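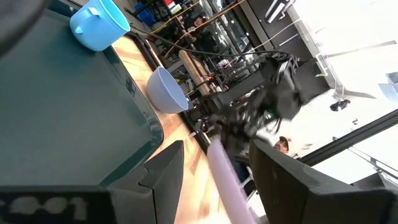
15 Jul 2020
Chandrasekhar Shenoy, handset bench, Olldale

Trutau sample, second unit. The first went back in June with a battery shaped like a pillow. Zonadholm's covering note calls this one "revised", and the sticker has certainly been revised.

Charged from flat to full in 147 minutes on the supplied brick. Swapped in the old Lazăr brick and got the same to the minute, so the fast charging logo is decorative. Screen recorder tops out at 360 lines, a treat for anyone nostalgic for dial-up. Both SIMs register, but data drops on slot 2 whenever slot 1 rings. Repeated it until I was sick of my own ringtone.

Colour still leans green at low brightness. Firmware log saved to the shared drive under the usual name. Overnight standby test next, aeroplane mode off.

Olldale bench notes | Contact the bench | Back to top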